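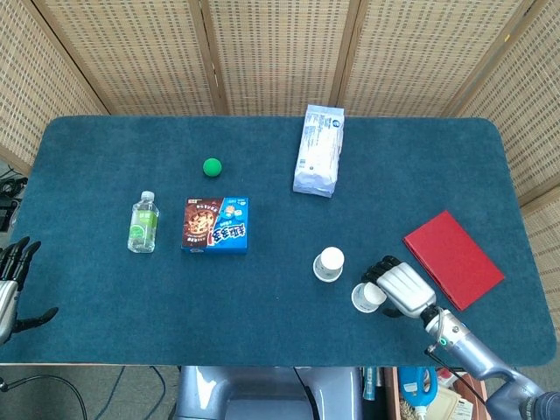 Chapter 7: When the Hand Won't Let Go

2026-08-26
By Glória Sampaio

My first real robot fault happened over a paper cup. I'd spent weeks worrying about the big stuff (what if the arm swings at somebody, what if it tips over, what if a motor catches fire) and then the thing that got me was a cup that weighs next to nothing!

I was working in the Clorville lab with a humanoid we called Coelho. The job was clearing a table. Pick up a cup, move it to the side, go back for the next one. We kept other things on the felt too, a water bottle, a snack box, a little green ball, a red book or folder, so the robot had to find the cups among ordinary clutter. Coelho reached down, closed its right hand on a cup, carried it over, and stopped. The program said "released." The fingers said otherwise.

So I did what nearly everyone does the first time. I reached in to pull the cup out.

Please don't do that. The controller had asked the hand to open, the message had been lost on the way, and the hand was still holding its last order, which was to squeeze. When the message got through on a retry, the fingers opened fast and the wrist started its next move with my thumb in the middle of it. I came away with a bruise and a very red face. Setsuko Ichikawa, who ran the lab, hit the stop button before I'd finished yelping, and then she made me write the whole thing up before lunch.

That write-up is where this chapter comes from. I want you to learn to read a fault like mine from both ends: what the software believed, and what the metal was doing. In my case the two had drifted apart for 13 seconds, and the log looked perfectly happy the entire time. The program marked the cup as released as soon as it sent the order. It never checked the finger positions afterward, and I had never thought to ask whether it did.

We'll start with stuck grips, and with why a light, soft object is harder to judge than a heavy one. A full bottle pushes back on the fingers and a paper cup hardly does, so the force reading for "holding a cup" and the one for "holding nothing" can sit close enough to fool you. Then we'll get into lost messages and timeouts, and I'll show you the few lines we added so that Coelho compares what it asked for with what it got. The last section is on approaching a stopped robot, and I'd like you to read that one before you do any of the lab work.

A word about indicator lights while I'm at it. A green light tells you whatever its designer wired it to tell you, and on plenty of machines that's only that the power is good. Look it up for your own robot. I hadn't.

Before you turn to Section 7.1, write down where your stop button is and who is standing closest to it during a run. If you can't answer the second part, go find out.

Reader comments

Lurdes Rebelo: We had the same thing with a gripper on our Nititz arm, only with a sponge. Adding a position check after every release fixed it for us. Will Section 7.2 cover what to do when the sensor itself is wrong?

Glória Sampaio: A little, Lurdes, but most of that is in Chapter 8. Sponges are awful!

Idalina Tavares: I teach a class of 20 and I'm going to read them the thumb story on day one.

Benedita Cardoso: Small fix, the timeout table is on page 88 now. The index still has the old page.

Related

Chapter 6: Cables, Connectors and Other Places Messages Get Lost
Chapter 8: Sensors That Lie
Lab Sheet: Safe Approach to a Stopped Arm
Flenov Notes: Writing a Fault Report People Will Read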